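Pre-session checklist: grasp planner and logging software
Jastum build 906, snack box task, living room set 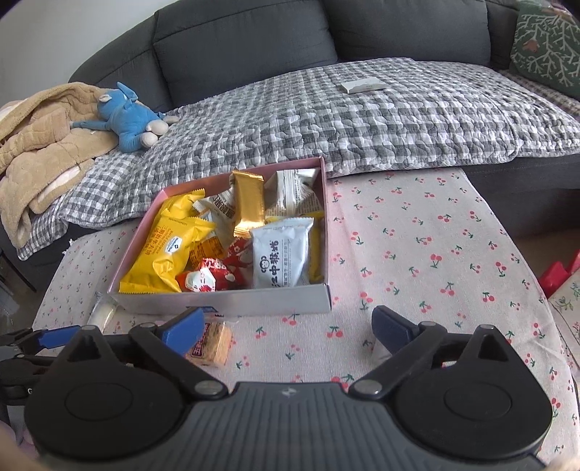

Bullus asked for the planner checks to come before the logging checks this time, as a wrong config makes the logs useless anyway. Order changed below.

Planner
1. Config loaded matches build number. OK
2. Fingertip offsets read from file, left and right. OK
Comment: the right offset was still the old value on first load. Reloaded and saved.
3. Width limit set for small wrapped items. OK
4. Stop command halts the planner from both terminals. FAIL, then OK
Comment: second terminal had lost its connection — restarted the Drikex bridge and repeated the test 3 times.

Perception
5. Segmentation runs at 30 frames per second or better. OK
6. Foil wrappers keep one mask each. FAIL
Comment: the gold wrapper standing up in the box splits into two masks. Do not use it as a target until fixed. Ticket raised with Naidu.
7. Printed cherries on the tablecloth not proposed as objects. OK
8. Packets outside the box are listed as well as those inside. OK

Logging
9. Clocks agree between tracker and recorder. OK
10. Free disk space checked. OK
11. Labels file opens and is writable. OK
Comment: write access was missing on Saturday. Check this again after any update.

Result: cleared for recording, foil targets excluded. Item 6 to be retested on the next build, with threshold 13 left as it is until then.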